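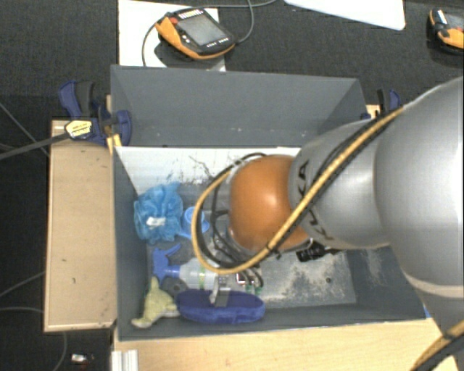

오전 내내 4번 셀에서 팔이 보호정지로 빠졌다. 로그에는 2275번 시도까지 정상이고, 그다음부터 손목 축 토크 초과가 세 번 연달아 찍혀 있다. 처음엔 그리퍼를 의심했는데 그쪽은 멀쩡했다. 문제는 호스 같다. 노란 호스가 주황색 관절 왼쪽으로 크게 고리를 만들며 돌아가는데, 통 왼편에 물건이 몰려 있으면 팔이 그쪽으로 깊이 들어가면서 고리가 통 벽에 걸린다. 파란 목욕 퍼프나 분무기를 집으러 갈 때가 제일 위험하다.

점심 먹고 Parveen이 와서 같이 봤다. 속도를 10%로 낮추고 티치 펜던트로 한 동작씩 넘겨 보니 세 번째 자세에서 호스가 팽팽해졌다. 바로 비상정지를 눌렀다. 호스 겉면에 눌린 자국이 있었고 새는 곳은 없었다. 타이를 풀어 고리를 줄이고 다시 묶었다. 손목 회전 범위도 좁혀 놓았다.

오후 4시부터 다시 돌려서 410회까지 정지 없음. Parveen은 호스를 새것으로 갈자고 하고 나도 같은 생각이다. Nellham 쪽에 재고를 물어봤는데 아직 답이 없다. 올 때까지 야간 무인 운전은 안 하기로 했다. 내일은 클램프 조임부터 확인할 것.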